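The Cidorden had failed at cycle 200, and Zahira Wijaya wrote the number on the sheet before she went to look at why.

The test was simple. Each arm was to lower itself over the bin, stop, and return. The Grala had done it 3,000 times over two nights with no fault logged. It cost five times as much. Nugroho wanted to buy 60 arms in November and had asked for one page saying which.

"Servo or controller?" Yusri Nair asked from the doorway. He had his coat on.

"Controller, I think. The position error grows before the stop. It doesn't jump."

She swapped the board for a Vidano and set the counter to zero. The arm folded, extended, and halted. She checked the log after ten cycles, then after fifty. The error stayed flat. Yusri took his coat off and sat down.

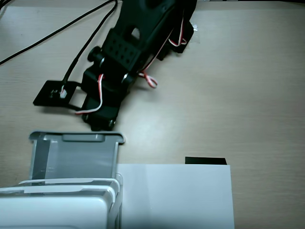 Can a cheap arm be tested fairly with another company's controller?

Only if the report names both parts and the buyer can order them together.

She typed that into the notes and deleted the word "fairly" from the heading. At 9:40 p.m. the counter passed 200. Yusri had put money on 190 and said nothing.

"What does the Grala draw at hold?" he asked.

"Less. It has a brake."

"And this?"

"It holds by pushing. The servos warm up."

He put the back of his hand near the shoulder housing and kept it there for a moment. Then he wrote a line under hers, in smaller writing: case temperature, every hour.

At cycle 600 the arm stopped. Zahira pulled the log. There was no fault code. The script had reached the limit she had typed in that morning, when she had not expected to need a larger one.

She changed the limit to 3,000 and started it again from zero, so that the two runs would match. Yusri set an alarm for the first temperature reading. The page for Nugroho still had a blank where the name of the arm went, and she left it blank and turned off the monitor.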